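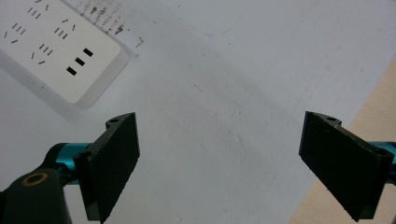
Week 6 notes: learning from hand-held gripper demos

Okay, last week we ended on the question of where the training data comes from, and I promised we'd get to the hand-held gripper method. Short version: you take the gripper off the arm, put a wrist-view camera on it, and let a person do the task by hand. The policy then learns from what the camera saw and how the gripper moved. You never have to drive a clumsy arm around with a joystick (if you did the lab in July, you know how long that takes!).

What the camera sees matters more than people expect. The two fingers are always in view, coming up from the bottom, and the policy uses them as its ruler. It learns things like "the corner of the power strip is up and to the left of my gap, so go that way." It doesn't need to know where the table is in the room. Rocío Nava asked after class whether that means we can skip calibration altogether — no, sorry. You still need the path of the camera through space, and that comes from tracking.

Tracking is where plain white tabletops bite you. The tracker hunts for small features it can find again in the next picture: corners, specks, scuffs. A clean white surface gives it almost nothing. Slanted socket slits and dark ports are great for it, and so is the line where a white top meets beige wood. Even smudges help, so please don't wipe the table halfway through a session. Your map was built with those smudges on it.

Now the result I want you to remember. In the Hulme set we had 782 demos, and Hala Ghoneim trained the same policy twice: once on everything, once with the badly tracked demos thrown out. That cut around 100 of them. The smaller set won, and the gap was biggest on the approach, right before the fingers close. My guess is that a few wrong paths teach the policy to wobble exactly where it needs to be steady, but we haven't tested that on its own yet, so treat it as a guess.

A thing that trips people up every year: the fingers have to match. If you record with flat black fingers and then put rounded ones on the robot, the ruler has changed and the policy drifts. Azucena Galindo lost 2 days to this in the Jekura runs.

For next time, read the Gurnstead handout up to the part on time delay, and record 20 demos of one simple approach move. Pick any small object. Start half of them with the object near a corner of the view and half with it close to the gap — we'll compare the two in class. Jeanine Wouters has the sign-up sheet for the grippers.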